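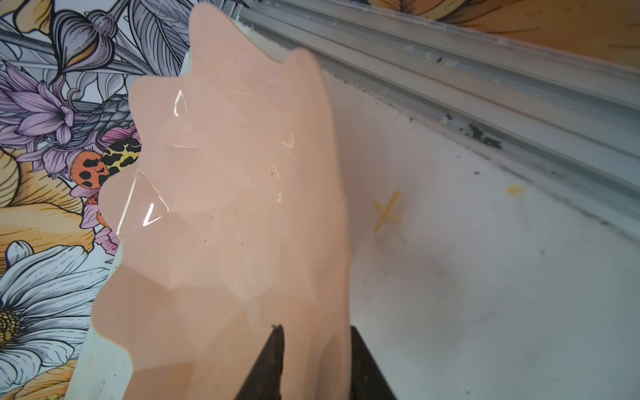 4.2 Reading aloud and the second draft

Learners in the Junden group read each paragraph aloud to a partner before revising it. The control group revised in silence, as most of us were taught to do. Of the 1264 drafts collected, 725 came from the reading-aloud group, whose members also complained more, mostly about the sound of their own voices.

Figure 3 gives the number of changes per draft. Readers made more changes to word order and linking words, and fewer to spelling - a silent letter, after all, gives the ear little to object to. Koyama and Cormier coded the changes separately and disagreed chiefly over commas, as coders will.

Five learners asked to stop reading aloud by July. Two of them later went back to it without telling their teacher, and we learned of this from their partners. We kept all five in the count.

Figure 3. Mean changes per draft, by type of change and group. Drafts of over 1000 words are left out; their authors were, in every case, asked to write less.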